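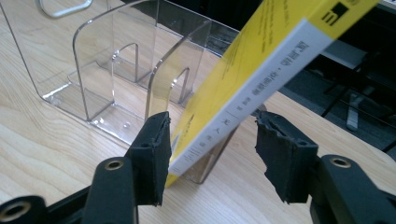 Office Services Spotlight: Keeping the Desk Clear at the Starel Reading Center

When the Starel Reading Center reopened its second floor in May, members found new lighting, a longer loan period and a different kind of desk. The fixed wooden bookcases that once divided the study area had been removed, and each desk now carried its own small holder for the books in use that day. The change was overseen by the Center's head of reader services, who has worked in the building for 4 years and who spoke with the newsletter one morning before opening.

The decision, she explained, began with a survey of where books were being left. Over one term, staff recorded 1,379 items found lying flat on desks at closing time, many of them open and face down. "A book left that way takes its damage at the spine," she said. "We were sending far too many volumes to the bindery, and the repair notes all read the same."

Several types of holder were tried. A wire rack supplied by Wallner was sturdy but marked the softer covers. A fabric-lined box from Estix protected the books well, although readers tended to forget what they had put inside it. The Center settled in the end on clear acrylic holders with curved dividers.

"Transparency was the deciding point," she said. "A reader can see the whole cover, and so can the member of staff who walks the floor at eight in the evening. With the boxes we were lifting lids all night."

She added that the rounded corners had been requested by the conservation staff, who were concerned about dust jackets catching as books were put away. The dividers are spaced for books of ordinary thickness. Large atlases and bound newspapers continue to be read at the long tables on the first floor, where foam supports are available on request.

Asked whether readers had needed instruction, she replied that a short printed card had been enough. It asks them to lower each book spine first or foot first, to keep the pages closed, and to leave a little space in every slot. "The last one is the one people ignore," she said. "They will fit three paperbacks where one belongs, and then the middle one comes out with its cover bent."

The East Asian collection has been the busiest test of the arrangement. Its 950 most requested titles, a large share of them in Chinese, were moved to open shelving close to the desks at the same time as the holders were introduced. Readers in that section often work with several volumes side by side, comparing editions or checking a translation against its source. The head of reader services noted that spines in the collection are frequently printed from top to bottom, and that a book placed in a holder the wrong way up is slow to identify. Staff now turn these as they pass.

Care of the holders themselves has required some adjustment. Acrylic scratches easily, and the first cleaning cloths proved too rough. "We lost the shine on a whole row within weeks," she said. The present method is a soft damp cloth followed by a dry one — no sprays, no paper towels. Fingerprints remain a common complaint, and she does not expect that to change.

The desktops were left as they were. A proposal to cover them with dark matting was withdrawn after members objected, several of them writing to say that they preferred the pale wood. With clear holders, she observed, the grain still shows through, and the room looks less crowded than the number of books in it would suggest.

In total, 291 holders are now in use. A further order is planned for the Skernotov annex, where the desks are narrower and a smaller model will be needed. Measurements have been taken, and samples are expected before the autumn term.

Members who would like a holder for a reserved carrel may apply at the second-floor desk. Holders may not be taken out of the building.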